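Community Help > Home and Shared Workshop Builds > Simulation

Wrist view almost black, and round part slips when the fingers close

Posted by Si-woo Noh
Wednesday, February 28, 2018

I am building a two-arm mobile unit in the shared workshop at Ruvcombe. Before cutting any metal I am running the whole thing in simulation on my own desktop. The base is a single white shell, the arms are mounted toward the front, and each arm ends in a two-finger gripper. The controller is a Zarkis board and the arm description files came from the Lim kit, edited by hand.

The room model was put together from parts I had lying around on disk. The mosaic tile is a stock texture and the floor is a plain material. I have not tuned the lights. The body view renders well enough to work with, although the right gripper is a good deal darker than the left.
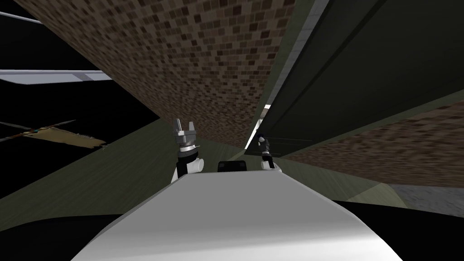 I have two problems and I suspect they are related, but I can't show it.

First, the view from the gripper is too dark to use. My detection step looks for the outline of the part and fails on most runs. If I raise the exposure in the renderer, the pale end of the part washes out before the background comes up to anything useful.

Second, when the gripper approaches a cylinder end-on and closes, the part turns a few degrees and slides off the fingertips. It does not happen every time. I logged 99 closing attempts over the weekend and the part stayed put in 15 of them. Friction is at the default. Finger force is at the default. The step size is whatever the Lim files set, and I have not touched it.

Things I have already tried: doubling the finger force (the part leaves faster), closing at half speed (no change), and reloading the arm files from a clean copy (no change).

The part is a cylinder with a pale end face. It was modeled with few sides to keep the physics cheap.

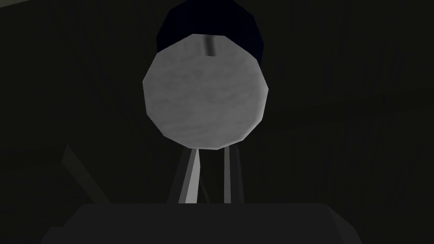 The collision shape is generated from the same mesh. I can post the arm file if anyone wants it, but it is 911 lines long and most of it is joint limits.

What should I change first, the lighting or the contact settings?

Veltudetti

Contact settings. The lighting won't move the part.

Your collision shape is the likely cause. A low-sided mesh gives you flats and corners around the rim. When two flat fingers close on it, one of them will usually meet a corner before the other meets a flat. The solver puts the force through that corner, the line of force misses the center of the part, and you get a turning moment. More finger force makes the moment larger, and that matches what you saw when you doubled it.

Do the following, in this order, and run a batch after each change.

Replace the mesh collision shape with a true cylinder primitive. Leave the visual mesh alone. Most engines let you set the two separately, and the primitive is normally cheaper than the mesh, so you lose nothing on speed.

Check where the fingers are when they close. If only the tips touch the lower rim of the part, no friction value will rescue it. Move the target pose in along the approach axis until the part sits well down between the fingers. I would start with 6 mm past first contact on a part of ordinary hand size and adjust from there.

Cut the step size in half. Default steps in downloaded arm files are often set for free motion and are too coarse for a grasp.

Only then look at friction. Check that both the finger and the part have a value assigned. Some engines combine the two by multiplying and some take the lower one, so a missing value on one side can leave you close to zero without any warning.

On the dark view, don't use exposure. Add a small light fixed to the wrist link, aimed along the fingers, with shadows off. If your real gripper is going to have a lamp, put the simulated one in the same position. If it isn't, raise the ambient term instead and accept flatter shading.

Also look at the near and far clip distances on the wrist camera. They have nothing to do with brightness, but hand-edited files often get them wrong.

tin_lathe

I had something like this in August with a different arm. Mine was the mass. I had left it at 1 kg for everything, including the screws. Check your masses.

Can't help with the lights, I run with everything turned up full.

Si-woo Noh

Primitive cylinder is in and the part no longer turns on closing. It still slides on some attempts, so I am working on the approach depth now. The mass was set correctly. Friction was missing on the finger side, in both arms. I will try the wrist light after the step size.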